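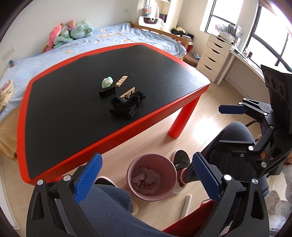 *Red-rimmed table with the notched wood pieces and the black fabric*

**12/10/2021, door seal kits for the Stumel line**

Long day, and I want to get it down before I go home and lose half of it. The Hatum order is still for 2000 kits, which everyone here knows by heart by now, but the packing plan has changed again and I think (I hope!) for the better.

The background, for whoever picks up this notebook after me: Hatum puts the vans together at Stumel from kits, and we supply the door seals, the clips and the little drain grommets that go in along the bottom of the door. The first shipment went out in April with the seals coiled, and quite a few of them reached the line with a set in them. You could warm them and coax them back, and the people at Stumel did exactly that for weeks and were very good-natured about it, but it's no way to run a line. So the job this fall has been to find a way of sending the seals that doesn't leave a memory in the rubber and doesn't turn every carton into a coffin-sized thing that costs a fortune to ship.

I had been leaning toward flat packing, full length, in long cartons. It's lovely for the seal and terrible for the container. I went over the loading plan again this morning with a fresh cup of coffee and there is just no arranging it so that the grommets and clips go in the same container as well. We'd be paying for a second one mostly full of air.

What I tried instead is the wide loop. The seal goes around a cardboard former with a 700 mm diameter, one door's worth per former, and the formers stack. I made up a sample with both compounds, the old one and the Kumix one, and left them in the warm cabinet from last week until this morning. Results so far:

- Old compound, wide loop: slight curve when it came out, and gone by the time I'd eaten lunch. I'd be happy to fit that.
- Kumix compound, wide loop: hardly any curve at all. The lip stood up nicely right through the corner section.
- Old compound, coiled the April way (my control): just as bad as they told us. There's a flat spot at the inside of the coil that you can feel with your thumb.
- Kumix compound, coiled the April way: better than I expected, still not good enough to ship.

So the loop does most of the work and the compound helps a bit. I'm pleased about that, I have to say, since changing the packing is something we can do ourselves and changing the compound means a new approval from Hatum, with all the forms and the waiting.

The one thing that bothers me is the metal carrier inside the seal. On 3 of the looped samples I could hear a faint tick when I opened them out, and I don't know yet whether that was the carrier or just the rubber unsticking from itself. I've put those samples on the shelf over the Shek tester with a yellow tag. PLEASE don't tidy them away, I want to slit them lengthwise and have a proper look at the carrier. If there's a crack starting, the whole loop idea needs a bigger former and I'm back to arguing with the container again.

About the Shek tester, while I'm on it. The closing-force numbers were drifting upward all through the morning and I spent far too long blaming the seals. The mounting plate had worked itself a little loose at the back. I tightened it, ran the reference strip, got the reference number back and then repeated everything from the start. The early sheet is crossed out but I've left it in the folder so we know what drift looks like the next time. Could we all get in the habit of running the reference strip before a batch as well as after? It takes no time at all, and I say this as the person who skipped it.

The clip bags are a smaller matter. Stumel asked for them packed per door instead of per van, so the fitter on each side can take a bag and go. It's such a sensible request that I felt a little silly for never having thought of it. It does mean new labels, and I'd like the left and right ones to be different colors from each other, with a big plain L and R for when the light's poor. Grommets stay per van for now.

Still to do:

- Slit the tagged samples and look at the carrier
- Another warm cabinet run, 20 days this time, closer to what the sea trip really is
- Ask the carton people for a price on the former, in the heavier board too
- Draft the L and R labels and send them to Stumel before we print any
- Write to Hatum about the packing change, keeping the compound out of that letter altogether

The warm cabinet is empty and switched off. I'll load the long run first thing, once I've cut fresh formers.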